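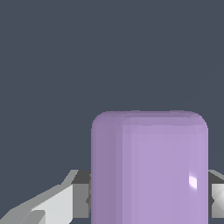
Sewwandi Wanigasekara asks whether she can take her thyroid tablet with her morning coffee, as she has done since December, or whether that explains why her last blood test came back high.

It might. Coffee can reduce the amount of levothyroxine your body absorbs, and a dose that is not fully absorbed can show up as a raised TSH. Take the tablet with plain water on an empty stomach, 30 to 60 minutes before breakfast or coffee. Tell your doctor about the change so the blood test can be repeated at the right time.

Underactive thyroid: common questions
Kilum Thyroid Clinic
Last reviewed 6/28/23

What does TSH measure?
TSH is a hormone made by the pituitary gland. It tells the thyroid to make more of its own hormones. When the thyroid is slow, the pituitary sends out more TSH, so a high result usually points to an underactive thyroid. Most people also have their free T4 checked.

What are the usual symptoms?
Tiredness, feeling cold, dry skin, constipation, weight gain and low mood are all common. Many of these have other causes, and some people with a high TSH have no symptoms at all.

How long before I feel better?
Some people notice a difference within two weeks. For others it takes a few months. Hormone levels need time to settle after a dose change – we normally repeat the blood test after six to eight weeks.

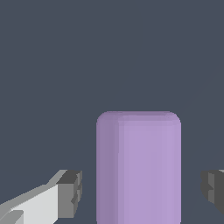
If the result is still outside the target range, the dose is adjusted by a small step and the test is done again. Once your levels are steady, a yearly check is enough for most adults.

Can I take iron or calcium supplements?
Yes, but leave four hours between them and your thyroid tablet. The same goes for antacids that contain calcium, magnesium or aluminum.

What if I miss a dose?
Take it when you remember on the same day. If it is already the next day, take your normal dose and skip the missed one.

I am 71. Will my dose be different?
Possibly. Older adults, and anyone with heart disease, are often started on a lower dose that is raised slowly. Your target TSH may also be a little higher.

What if I am pregnant or planning to be?
Call us as soon as you know. The dose often has to go up early in pregnancy, and blood tests are done more often.

Where can I have my blood drawn?
At the main clinic or at our Judwood office. Bring your lab slip. If you take biotin, ask us when to stop it before the test – it can give misleading thyroid results.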